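Hilde Dewulf keeps her retirement in a shoebox. It holds 82 letters, most of them from former patients, along with a parking permit that expired years ago and a name tag from the Mandmont hospital laundry, where she had her first job at 17.

"I folded sheets for two summers," she said. "Then somebody told me the nursing school was taking applications, and the pay was better, so I went."

She spent the rest of her working life as an operating room nurse, nearly all of it on the night shift. We met at her kitchen table at four in the afternoon, which she still thinks of as early morning. She had been up for an hour.

Dewulf grew up on the east side of Mandmont, the youngest of five. Her father drove a delivery truck for Lorente, the bakery on the canal, and left the house at 2 a.m. She thinks that is where she got used to odd hours.

"There was always a light on in our kitchen," she said. "I never thought of night as a time when people stopped."

The night shift suited her in other ways. It paid a little more, and when her children were small it meant she could take them to school and pick them up. She slept in between with a towel pinned over the bedroom window. Her husband worked days. They left each other notes on the refrigerator, some of which were arguments that went on for a week.

"We had one about a lawn mower," she said. "I still think I was right."

Asked what she remembers best from the early years, she talked about counting. Sponges, needles and clamps were counted before an operation and again before closing, out loud, by two people. She was taught by Ineke Brouwer, a senior nurse who did not allow talking during the count.

"If you said one word to anybody, she made you start over from the beginning," Dewulf said. "Even the surgeon. She would look at him and start over. I did the same to people later on, and I'm sure they complained about me."

The equipment changed a good deal during her career. She trained on glass syringes and finished in a department where part of the work was watched on a screen.
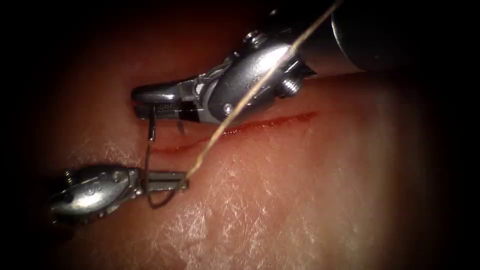 Two robotic surgical instruments at work over an incision.

She took the new machines as they came. What bothered her more was the paperwork, which moved to a computer program called Pendis in her last ten years and took up time she would have spent with patients.

"You had to fill in every box, or it wouldn't let you out," she said. "I learned to type with two fingers, very fast. My daughter says it sounds like hail."

The patients themselves she mostly met for a few minutes, before they were put under. She got into the habit of asking what they had planned for the summer, whatever the month was. One man, Rigoberto Cárdenas, told her he was going to build a boat. He wrote to her the next August with a drawing of it. The letter is in the box. The boat, he reported, leaked.

She was also one of the people who pushed for hot food at night. For years the cafeteria closed at seven, and the night staff ate from a vending machine. Dewulf and an orderly, Gil-soo Song, passed around a petition that ended up with 397 names. The hospital agreed to keep one cook on until midnight.

"Soup and a sandwich," she said. "Gil-soo wanted rice, too. He got it in the end, but he had to ask for almost two years."

Her last shift was a quiet one. There was a cake in the break room, and she was home by eight. She had planned to switch to normal hours after that and gave it a month.

"I lay there at eleven at night like a plank," she said. "So I got up and made bread."

She now bakes most nights and leaves loaves on the neighbors' steps before they get up. She also reads, mainly sea stories, and does the ironing around three. Her grandchildren know they can call her at any hour, and the oldest, who is in college, often does.

She does not miss the lifting or the shoes. She does miss the drive home, going the opposite way from the traffic with the radio on.

Before I left she put a loaf in a paper bag for me and asked what I had planned for the summer.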